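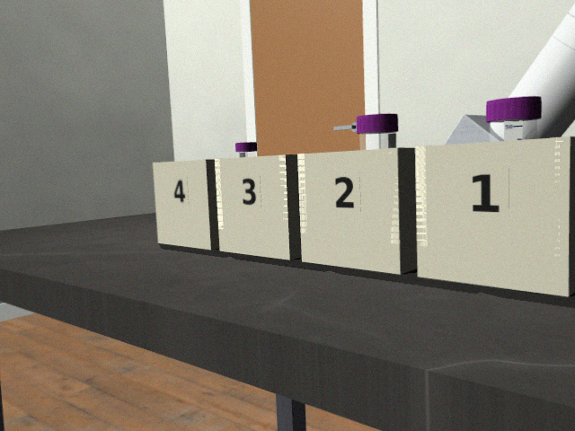
The placement task was set to second-year students on the Giseo module as the final piece of coursework, and was carried out wholly in simulation. Each team received the same scene file, the same arm controller and a fixed budget of attempts, and was asked to write the decision layer that chooses a tube, a target block and an approach height. Teams were free to use any of the available viewpoints. In a low side view such as that of Figure 1, the printed numerals are large and easily read, but the tubes are partly hidden behind the faces that carry them, so that a purple cap may be the only reliable sign that a position is taken. Most teams therefore settled on cap detection as a first step and read the numerals only to confirm the target.

### 4.2 Attempts and scoring

An attempt began with the arm in its rest pose and ended when the gripper was commanded open for the last time, or when the time limit was reached. Scoring was automatic. The simulator state was compared with the instruction, and an attempt was passed if the named tube stood upright in the named block with its axis within the set tolerance. The colour of the cap was part of the instruction in every case; the choice of hole within a block was left to the team.

In total 178 attempts were logged between the opening of the task in November and the closing date of 1st January. Of these, 69 were passed. The two remaining classes, "wrong block" and "not seated", were assigned by the same script, and attempts that ended on the time limit were placed in the second of these. We made no attempt to correct the labels by hand, though a review of the logs suggests that a small number of "not seated" results would be better described as a failure to grasp.

The layout used for scoring differs between runs in the position of the tubes but not in the order of the blocks. Seen from the front of the table, the numbers fall from 4 on the left to 1 on the right (Figure 2). The reversed order was kept on purpose. Early drafts of the scene had the blocks in the usual reading order, and a planner which ignored the numerals altogether and simply counted from the left would have scored as well as one that read them.

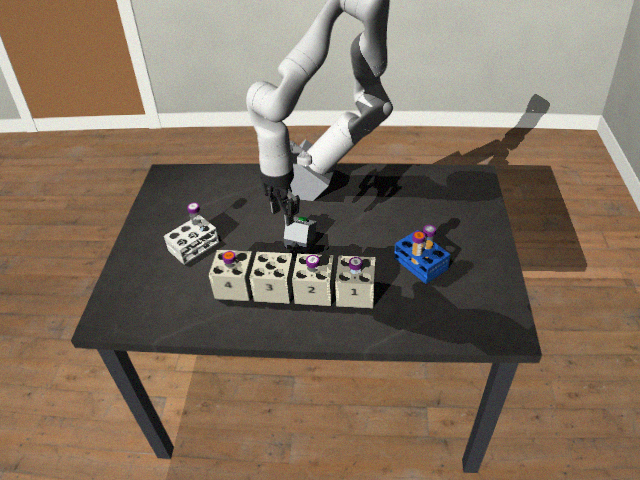 Two planners were supplied as baselines. The first, Nusberg, is a scripted planner with access to the true poses of all objects; it was included to show that the scored layouts were within reach of the arm. The second, Urinel, takes rendered views only and was given to the teams in source form so that parts of it could be reused. Teams were told not to submit Urinel unchanged, and the version control history was checked against this rule before marks were released.

The use made of Urinel varied. Some teams kept its cap detector and replaced the motion part, usually with a fixed sequence of waypoints above each block. Others kept the motion part and trained a new detector on views they had rendered themselves. The second group spent far longer on the work, and in the written reports several said that the time would have been better used on the approach height, where a change of a few millimetres decided whether the tube entered the hole or came to rest on its rim.

### 4.3 Limits of the set-up

Contact between tube and block is handled by the Shehu solver with its default friction settings. These are lower than we would expect for real parts, and a tube released slightly off axis tends to slide into place where a physical one might jam. The pass rate should therefore not be read as an estimate for hardware. Lighting was also held constant across runs. The shadow of the arm falls across the tabletop and could in principle disturb a detector based on colour, but with a fixed light source the effect is easily learnt, and we cannot say how the submitted systems would behave if the light were moved.

A further limit concerns the reports. Teams logged their own reasons for each failed attempt in free text, at different levels of detail, and these notes are used in Section 5 only where the simulator log supports them.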